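検索 キーワードを入力 検索する

卓上織り機Lardale 設置ガイド 第3章 机の準備から経糸かけ、試し織りまで

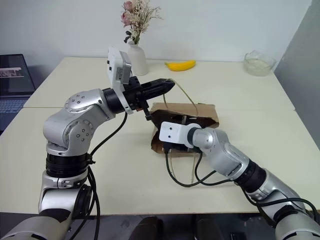

クリーム色の机2台をくっつけて並べた例。壁ぎわの小さな部屋です。

第2章で本体の組み立てが終わったら、いよいよ糸をかけていきます。私がLardaleを使い始めたころ、いちばん時間を取られたのが実はこの章の作業でした。織るのはすぐ慣れるんですが、経糸(たていと)かけは段取りがすべて。ここだけは先に最後まで読んでから手を動かしてくださいね!

この章では、ペグを立てて糸をぐるぐる往復させる「直接整経」というやり方を使います。整経台を持っていない人でもできる方法です。練習用に幅13センチ、ペグまでの距離100センチの短い布を織ります。マフラーを織りたくてうずうずしている方も、まずはこれを一枚(コースター数枚分になります)。

3-1 用意するもの

・組み立て済みのLardale本体
・付属のクランプ(本体用2個、ペグ用1個)
・ペグ
・綜絖(そうこう)。標準で付いてくるものでかまいません
・綜絖通し(平たいフックのほう)
・経糸。毛羽の少ない綿の中細がおすすめ
・緯糸(よこいと)。経糸と同じ糸でOK
・シャトル2本
・巻き込み用の厚紙かクラフト紙
・はさみ、メジャー、マスキングテープ
・いらない布か太い毛糸(織り始めに使います)

糸はUmachの綿コーンを使っています。1本で1,251メートル巻いてあるので、練習ならまず足りなくなりません。色は、経糸と緯糸で変えるほうが目の詰まり具合を見やすいです。私は最初に真っ黒な糸でやってしまい、穴もすき間も見えなくて夜中に目がしょぼしょぼになりました……。明るい色にしましょう。

注意:モヘアなど毛足の長い糸は、この章の練習には使わないでください。上糸と下糸がからんで口が開きません。第7章で扱います。

3-2 机を並べる

1. 織り機を載せる机と、ペグを付ける机を決めます。同じ高さの机が2台あれば、短い辺どうしをくっつけて長い一台のようにするのが楽です。
2. 天板の段差を手のひらでなでて確かめます。少しの段差なら平気ですが、ペグ側がはっきり低いと糸が綜絖の下端にこすれます。
3. 天板の裏をのぞいて、クランプをはさめる縁があるか見ます。引き出しや補強の桟がある机だと、ここでつまずきます。
4. 机どうしが離れないように、隣り合う脚をひもで縛っておきます。

机が1台しかないときは、ペグを椅子の背に固定する方法もあります。ただし椅子はかならず動きます。重い本を座面に積むか、誰かに座っていてもらってください。うちでは姪に座ってもらい、おやつが終わったところで立たれてしまって全部やり直しになったことがあります。

ご参考:長いものを織るときはペグまでの距離がそのまま経糸の長さになるので、廊下をはさんで隣の部屋の机にペグを付ける方もいます。人の通らない時間にどうぞ。夜9時すぎがわが家のゴールデンタイムです。

3-3 本体とペグを固定する

1. Lardaleを、後ろ側(経糸を巻き取る棒のあるほう)が机の端に来るように置きます。ペグは、織り機の前側の、ずっと先に来ます。向きを逆にする方がとても多いので、後ろの棒にマスキングテープで「うしろ」と書いて貼っておくといいですよ。
2. 本体の左右をクランプで留めます。天板に傷を付けたくないときは、フェルトの切れ端をはさみます。
3. 前後に軽く揺すって、動かなければ合格です。
4. ペグを机の反対の端に付けます。後ろのエプロン棒からペグまでをメジャーで測り、100センチになるところで留めてください。机が長くて余る場合は、端にこだわらず、横の縁に付けても大丈夫。
5. ペグが織り機の真ん中の延長線上にあるか、後ろに立って片目をつぶって見ます。ずれていると、左右の糸で長さが変わってしまいます。

注意:クランプは手で回して止まったところから、あとほんの少しだけ締めます。ペンチは使わないこと。ねじ山がつぶれます(経験者です)。交換用のクランプねじは部品番号577です。

3-4 綜絖をセットする

1. 綜絖を中立の位置、つまり上の段でも下の段でもない真ん中の受けに置きます。
2. 綜絖の中央に鉛筆で印を付けます。消えるのが心配なら毛糸を結んでください。
3. そこから左右に6.5センチずつ測り、両端にも印を付けます。これで幅13センチです。

綜絖には「穴」と「すき間」が交互に並んでいます。これから糸を通すのは、すき間だけ。穴はあとで使います。ここさえ頭に入っていれば、もう半分できたようなものです!

Gajdošの綜絖を買い足した方へ。Lardaleの受けに入りますが、うちのものは上の枠が純正より少し厚くて、上段に掛けるときに引っかかりました。何度か出し入れするうちになじみます。紙やすりで削るのは、最後の手段にしておきましょう。

3-5 経糸をかける

さあ本番です。立ち座りと往復が続くので、スリッパは脱いで、飲み物は遠くに置いてください。

1. 糸のコーンを、織り機の後ろ側の床に置きます。かごに入れると転がりません。
2. 糸端を後ろのエプロン棒に結びます。位置は、端の印のすぐ後ろ。ほどけなければどんな結び方でもいいです。
3. 綜絖通しを、端の印のすき間に前から差し込み、糸を引っかけて輪のまま手前に引き出します。
4. 輪を持ってペグまで歩き、ペグにかけます。
5. 織り機に戻って、次のすき間から同じように輪を引き出します。このとき糸は、エプロン棒の上を回ったり下を回ったりと、一回ごとに交互になります。
6. 反対側の印まで繰り返します。
7. 最後の糸を切り、エプロン棒に結びます。

引っ張り加減は、ぴんと張るよりも、たるまない程度で十分です。力いっぱい引くと、最初のほうの糸だけがゆるんできます。ペグがだんだんおじぎしてくるんですね。途中でペグの傾きが気になったら、糸を外さずに、片手で支えながらクランプを締め直します。

ありがちなこと:

・すき間を一つ飛ばした
 気づいたのが早ければ、そこまで戻ります。全部終わってから気づいたなら、補修糸を足す方法があります(3-9を見てください)。
・穴に通してしまった
 輪が穴を通るとかなり窮屈なので、指先でわかります。引っかかりを感じたら手を止めて確認を。
・エプロン棒を回し忘れた
 輪がそのまま抜けてきます。びっくりしますが、かけ直せば済みます。
・電話が鳴った
 出なくていいです。どうしても出るなら、最後に通したすき間にマスキングテープを貼ってから。

3-6 後ろの棒に巻き取る

一人でもできますが、二人だとぐっと楽な工程です。私は織り仲間のズジスラヴァ(Zdislava Halás)に教わったとおり、一人のときは糸束の先に水を入れたペットボトルをぶら下げて、机の端から垂らしています。短い練習用なら、片手で糸束を持ち、もう片方の手で巻けば足ります。

1. ペグのところで糸束をしっかり握ります。
2. 握ったまま、ペグの輪をはさみで切ります。どきどきしますが、握ってさえいれば平気です。
3. 糸束をペグから外し、先を一つ結びにしておきます。
4. 後ろの巻き取り棒のつまみを回します。一周したら、厚紙を糸と棒の間に入れてください。
5. 続けて巻きます。ときどき手を止め、糸束をまっすぐ手前に引いて締めます。
6. 結び目が綜絖の前、手のひら一つ分くらいのところまで来たら終わりです。
7. つめ(ラチェット)が歯車にかかっているか見ます。

注意:糸束を指で梳かさないこと。もつれているように見えても、振るか、軽くはじくだけにします。指を通すと、一本だけ引っ張られて長さが狂います。

紙は、幅が巻いた経糸より左右に余るものを使ってください。足りないと端の糸が紙から落ちて、そこだけ早くゆるみます。カレンダーの裏紙、私は大好きです。10月あたりになると今年のカレンダーの使用済みがたっぷりたまるので、練習にちょうどいい季節ですよ。

3-7 穴に通す

今、すき間には糸が2本ずつ入っています。このうち1本を、隣の穴へ移していきます。

1. 織り機の前に座り、照明を手元に寄せます。
2. 先の一つ結びをほどきます。
3. 端のすき間から2本を取り、1本を抜いて、右隣の穴に綜絖通しで通します。もう1本はすき間に残します。
4. 次のすき間も同じです。移す先は、最初から最後までずっと右隣。
5. 少し進むごとに、まとめてゆるく結んでおきます。抜け落ち防止です。
6. 終わったら、綜絖を少し持ち上げて横からのぞきます。糸が上と下にきれいに分かれていれば成功!

2本のうちどちらを移すか迷ったら、ねじれずにすっと行くほうを選びます。右利きの方は右の端から、左利きの方は左の端から始めると手がぶつかりません。

3-8 手前の棒に結ぶ

1. 手前のエプロン棒を、前の梁の上を越えて綜絖のほうへ引き出します。
2. 真ん中の糸を小さな束に取り、棒の上から下へ回して、束を二つに割り、左右から上に出して一回結びます。まだ蝶結びにはしません。
3. 次は右端、その次は左端。あとは外側と内側を行ったり来たりしながら全部の束を結びます。
4. 手のひらで糸の上をそっと押して、張りをくらべます。ゆるい束は、結び目の端を引いて締めます。
5. 全体がそろったら、蝶結びで仕上げます。

張り具合は、押すと少し跳ね返るくらい。ここで完璧を目指すと日が暮れるので、明らかにふにゃっとした束がなければ次へ行きましょう。

3-9 試し織り

1. シャトルに緯糸を巻きます。巻きすぎると口を通らないので、控えめに。もう1本のシャトルには太い毛糸を巻きます。
2. 綜絖を上の段に掛けます。糸の間に口が開くので、太い毛糸のシャトルを右から左へ通します。
3. 綜絖を手前に引いて、緯糸を寄せます。
4. 綜絖を下の段に移し、左から右へ。
5. これを何度か繰り返すと、結び目のところで三角に開いていた経糸が平行になってきます。
6. 緯糸のシャトルに持ち替えて、本番の布を織ります。
7. 緯糸は、まっすぐではなく斜めに入れてから寄せます。布の幅が縮みにくくなります。

織っていると変なところが見つかるものです。よくあるのはこのあたり。

・経糸が2本並んでいる
 穴に移し忘れた糸があります。手前の結び目をほどいて、通し直し。
・一か所だけすき間が空く
 飛ばしています。長めに切った糸を綜絖の空いたところに通し、手前は棒に結び、後ろはクリップなどのおもりを付けて垂らします。
・端がぎゅっと細くなる
 緯糸の引きすぎです。斜めをもっと大きく。
・端がびらびらする
 こちらは引かなすぎ。シャトルを出したあと、端の糸に軽く当たるところまで引きます。
・口が開かない
 経糸の張りが足りないことがほとんどです。後ろのつめを一つ進めてみてください。

布が前にたまってきたら、後ろのつめを外して経糸を送り、手前で巻き取ります。先に後ろ、それから手前の順です。

3-10 片づけるとき

途中で机を空けたいときは、綜絖を中立に戻し、つめを一つ分ゆるめてから、クランプを外して本体ごと持ち上げます。張ったまま何週間も置くと、糸が伸びて戻りません。シャトルは布の上に置かず、箱へ。落ちて糸がほどけると、そのまま部屋じゅうを旅します。

織り図の管理にはClusticoのノートを使っていて、糸の種類、綜絖、ペグまでの距離、仕上がりの幅を書いておきます。洗ったあとの寸法も書き足しておくと、次の作品で長さを決めるときに迷いません。洗い方と房の始末は、第4章に続きます。

関連する項目
・第2章 Lardale本体の組み立て
・第4章 織り終わりと房の始末、洗い方
・第5章 はじめてのマフラー:経糸の長さの決め方
・第7章 毛足の長い糸を使うとき
・Gajdoš綜絖の密度と糸の太さ早見表
・Umachの綿コーン 色見本
・交換部品の番号一覧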